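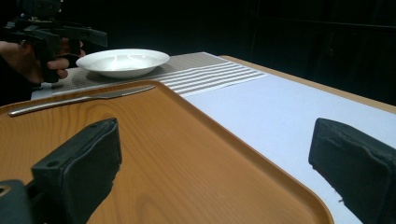 Open day at Plerport: can visitors try the hand-held grippers?

Musa Ugwu
3/6/19
I'm taking my niece to the Plerport open day and she only cares about the table setting demo, the one with the wood-grain tray and the white bowl. Do they let regular people have a go, or do you just stand there and watch? She's pretty small, so I'm also wondering if the grippers are too heavy for her. Their page says room 312 and that's it!

Elsa Halvorsen
We went last August and yes, you get a turn (put your name down at the door, the list fills up fast). I got the knife. Sounds easy, right? It's flat and it's shiny and I kept chasing it across the tray like a fool. Go for the middle of it and come straight down with the tips, don't grab at the handle end.

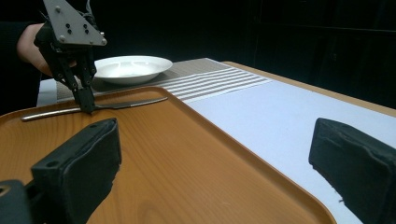
Fingertips on the middle of the knife, tray demo

Mine felt fine to hold for 5 minutes, but I have big hands, so ask them about your niece. Oh, and the room is dark apart from the table, if that bothers her.

Dullelier
Parking is awful, take the bus. Don't know about the grippers.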